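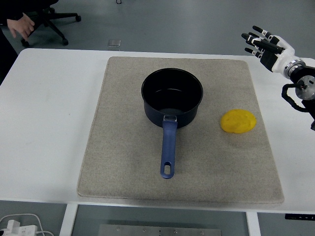
Cooking for one, month five

March 31, 2024

I started keeping track of my food spending in November, when the rent went up and something had to give. The target was 400 a month, everything included, even coffee. I have missed it twice. This month I came in under by 29, and I'd like to write down what changed before I forget.

The biggest thing was shopping once a week with a list. I used to stop at Dewan on the way home most evenings, hungry, and come out with crackers and a rotisserie chicken. Now I walk past it. The prices at Zedia are lower for rice, beans and frozen vegetables, but the produce is poor, so I still buy greens at the small market by the bus stop.

The second thing was getting rid of pans. I had a full set from when I shared a house, and most of it sat in a box. I kept one saucepan and one skillet. Soup, oatmeal, rice and pasta all go in the saucepan, and it gets washed right after because I need it again the next day.

I also quit the Mavard meal kits. They were good, and I learned to make a decent peanut sauce from them, but a box cost me 79 and lasted four dinners. The sauce I can make without the box.

What hasn't worked is freezing things in big portions. I made a lentil stew in January, froze it in one block, and had to thaw all of it to eat any of it. By the third night I was ordering noodles. Smaller containers would fix this. I haven't bought them yet.

Lunch is still a problem too. I spent 81 on sandwiches this month — more than on any other single thing. There is a microwave at work and no good reason for it.

April's plan is to bring leftovers three days a week and keep the target where it is.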